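Opinion > Interiors > Specification

Dimension drawings should state what they measure from

Most disputes over fitted furniture that reach me come down to a missing reference line. The drawing says 37 inches. It does not say whether that is 37 inches from the subfloor, from the finished floor, or from the highest point of a floor that slopes. The installer picks one, the countertop fabricator picks another, and the client receives two competent pieces of work that do not meet.

My position is that a dimension without a stated datum should be treated as an error and sent back. Many drafters regard this as pedantry. Angus Pearce, who reviewed drawings with me on the Paewai apartments, held that a good installer resolves the question on site and that over-annotated sheets go unread. The second half of that is fair. I have seen sheets from Brevgate with so many leader lines that the plan underneath was hard to find. But a datum needs one note in the title block and one symbol on each elevation, and it does not have to be repeated at every number.

The argument from site judgment is weaker. Site judgment works when one person does all of the work. On Paewai the flooring arrived after the base units were set, and it was 5/8 inch thicker than the sample. Every height on the sheet was still correct, depending on how it was read. The dishwasher openings were short, and the repair took longer than the original fitting. Keyvan Nouri, who ran the site, kept a marked-up copy of the elevations showing which trade had assumed what. It was the most useful document on the job and it should have existed in April, before anything was ordered.

Software has made this somewhat worse. Lonar, the package our office used until recently, measures from the model origin by default and prints the result without comment. Iketti asks for a reference plane when a sheet is created, but lets the user skip the step, and users skip it. I would remove the skip button. I would also have the program refuse to export an elevation that mixes two datums without labeling both - a warning dialog is not enough, as people close those by reflex.

There is a cost. Stating a datum commits the drafter to it, and a drafter who commits can be wrong in writing. I suspect this accounts for more of the resistance than any concern over cluttered sheets. An ambiguous number spreads the blame across three trades, and a clear one puts it on the office that issued the drawing, where in my view it belongs.
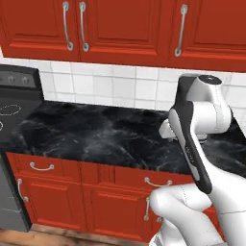 Rendered elevations need the same rule. Clients approve from them, and an approved view ends up being treated as a drawing whether or not it carries a single dimension. Ours now go out with the datum note printed under the sheet number.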